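Notes from the Desktop Cell: Keeping the Gripper in Good Order

For readers who joined us after January: the desktop cell at Trusthorpe is the place where our robot arm learns to handle the inside of used office computers. Many of you wrote to ask how we look after it, and the Misby team in particular wanted to know what we do about the fingers. So this item is only about care and adjustment. The results will come in another issue. 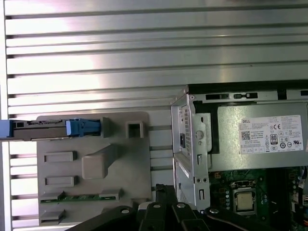
4 min read

The first thing we set up is the relation between the fixture plate and the computer. The grey plate carries the practice parts (the bar with the blue latch, the clips with the green strip of circuit board), and the open chassis goes beside it, so that the arm can pass from one to the other without a big turn. We used to put the plate much further away. It was comfortable for the people, but the cable at the wrist was pulled each time the arm changed side, and after some weeks the plug began to work itself out. Now we keep the two close together and the plug stays in.

The plate is fixed first and the chassis after it. When both are in position, we teach two reference points on the plate and one on the chassis, always on bare metal or on a hard corner, never on a cable or a label. A label can lift with time, and then your reference point lifts too. If the chassis is changed for another model, only the chassis point must be taught again. This takes a few minutes. Teaching everything again takes most of a morning, and I have done it more often than I want to admit.

Now the gripper. It is made from flat black plates and links, with silver screws at the joints. A linkage like this has one weak habit: the joint screws become loose little by little, and the fingers still open and close as before, so you do not notice. What you notice is that the tips do not meet in the same point any more. On a large object it makes no difference. On a thin SATA cable it is a very big difference.

Our routine is as follows. After every 600 cycles we stop the arm, switch it to hold, and try each finger by hand for side play. After every 1000 cycles we take out the joint screws one after another, clean the thread, put a small drop of medium thread lock and tighten again. Do not take out two screws of the same link at once — the link will turn and you will lose the alignment. At the last service the counter showed 2392, so we were a little behind our own plan. 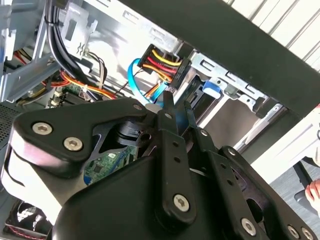 Finger tips close to the blue data cable, with the drive cage at the right.

The closing check we do inside a real computer, not on the free table. In free air every gripper looks good. Between the drive cage and the wires there is not much place, and here you learn if a screw head stands too high or if a link plate touches something on the way down. One person stays near the case during this check, and the speed is limited to 10 percent. The stop button must be in reach of this person, and not only in reach of the one who sits at the keyboard.

For the closing force we begin low and go up in small steps, up to the value where the connector does not slip in the fingers. Then we stop. It is tempting to add one step more for safety, but the plastic of an old connector is brittle and the latch breaks easily. Watkins sent us a box of spare cables last winter and we have already used the greater part of it. 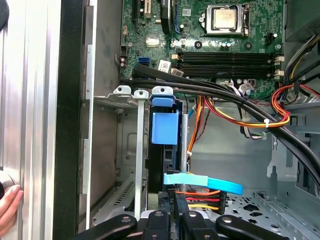 A word about the case itself. A computer tower with the side open is a weak structure, and the thin metal gives way when the arm pushes on it. If the case moves by even a few millimeters, the reference point is wrong, and the arm will look for the drive where it was before. For the adjustment work a hand on the panel is enough. For longer runs we will need a proper clamp, and we are testing one which holds the case at the bottom edge. The rubber on it is too soft at the moment.

Please also look after the wrist camera. Wipe the lens with a dry cloth before each session, and check that its cable does not cross the path of the links. When the picture becomes a little foggy, people begin to change the lights and the software, and it can take a long time until somebody wipes the lens.

The service sheet is in the shared Tirnovow folder, in the version of 3rd April. Older sheets give another order for the joint screws, so please throw them away. If your gripper has the longer finger bars, write to us before you follow the sheet, as the thread lock for these is a different one.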